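2nd May

Picking the PDF thing back up after leaving it alone for most of April. Short version for anybody reading over my shoulder: the Drurberg report viewer still drops behind the main window when the main window is full screen, but I know a good deal more about why than I did.

Kelly Treloar sent me the old Citham build yesterday (thank you, Kelly, I know you had to dig through a dead laptop for it!) and I ran it next to the current one all morning. In Citham the viewer is started by the main program and gets handed the parent window straight away. In Drurberg we print to file first, wait for the file to close, and only then open it, so by that time Windows has decided the viewer is a stranger and puts it at the back. I opened 60 reports by hand to be sure. With the parent handle passed late, 18 of them came up behind. With it passed at launch, none did, though I only tried that on my own machine and I'd like Yhon Alvarado to repeat it on his, with the two monitors.

Other bits, before I forget them. The zoom setting is being ignored on anything made with the Harum export. I looked at the raw file and the open action points at page 0 all right, but the zoom value is written as a string, with quotes and everything, and the reader quietly shrugs it off. Changed it to a number on line 141 of the export module and the test report opened at full width, which made me happier than it probably should have.

Fonts: still embedding the whole family when we only need the plain face. A 34 page report is far bigger than it has any right to be. Leaving that for later.

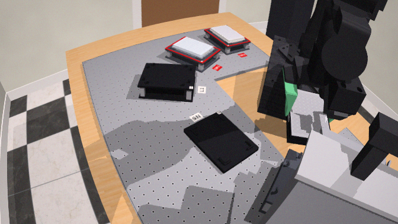 Yhon, if you get to this before I do, please use the Dogar branch and leave the timeout where it is for now. I want to see whether the launch fix holds up by itself before we go changing two things at once.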